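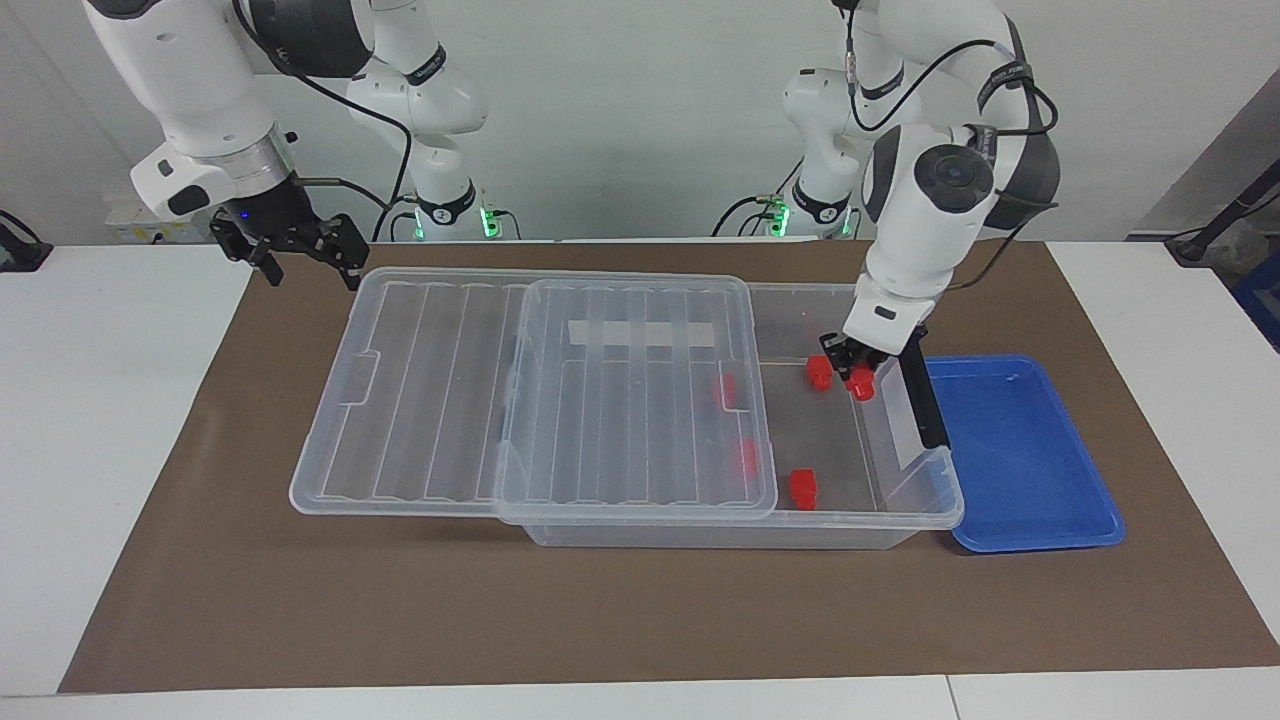

Bin-to-tray task, two arms, remote control. Left arm on a red cap, lid pushed over.

Teaching by hand at Tarkholm: a gallery

Tarkholm put its demonstration cell online in December 2025, and I went in with low expectations. Every vendor in this corner of the trade now says the same thing. You don't program the robot any more, you show it. An operator drives the arms from a second station, the recordings go into training, and some time later the machine is meant to do the job alone. Flilbridge sells the training software, Trnka supplied the operator station, and between them they have a brochure with a lot of adjectives in it.

The job on my visit was a small one. Red plastic caps go from a clear bin to a blue tray, and the ribbed lid has to be dealt with along the way. A kid could do it while watching TV. I don't hold that against anyone, as you have to start somewhere, but the brochure says "complex household manipulation" and I would like to see that phrase retired.

Notes to go with the picture

The lid. It covers the left part of the bin and leaves the right end open. Caps under the ribs show up blurred, which is hard on a person and I suspect harder on whatever gets trained from it. When I asked how the finished model copes with a cap it can't see cleanly, I was told that more demonstrations would fix it. More demonstrations is the answer to everything here.

The grip. A parallel gripper with a long finger, reaching down past the rim of the bin. The operator has no sense of touch, only a view, and closing on something that small takes nerve. I was given 20 minutes at the controls and came away with a sore wrist and a lot of respect for the people who do this all day.

The tray. Shallow, rounded corners, right beside the bin. Move it across the mat and you have a fair test of whether the robot learned the task or just the path. I asked for that test. It was "on the roadmap."

The numbers. Flilbridge quotes 140 demonstrations for this task, recorded over 6 days. No success rate is printed next to them. Stelesside ran a similar setup last year and did publish theirs, failures included - I trust them more for it.

A second visit is pencilled in. I've asked to bring my own bin.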